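Notes for my talk, Sketatbridge, June. Speak slowly.

Start with the shelves. At Maro we keep the metal shoe forms on the top level and the black soles one level under. Senthil Sastry asked me why the heavy things are so high. I will answer this at the end, please remind me.

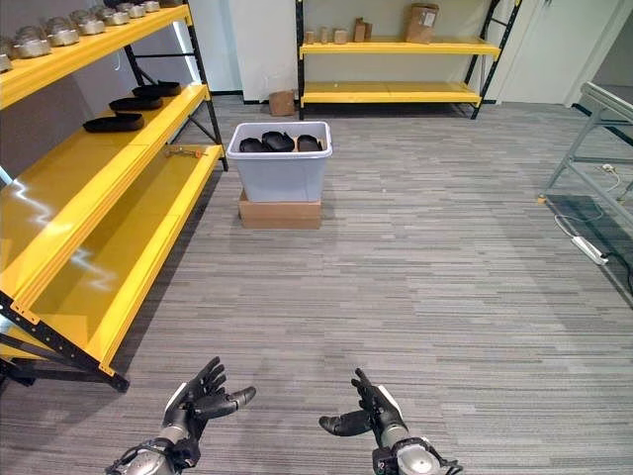

Second point is the bins. When I came, we had 17 places to put parts and each person had a different habit. Now a bin stays with its parts until the shelf is ready for them.

Cardboard in the bottom of a bin is cheap and easy to change. Usha Bangera cuts it from old boxes. 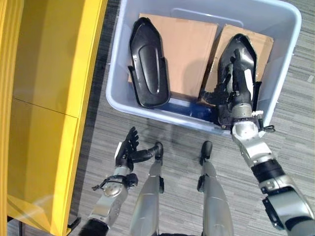
Pause for water. Then thank Freya Tapley and take questions, 20 minutes.

Contact: Venkatesh Mudaliar, Maro | Back to top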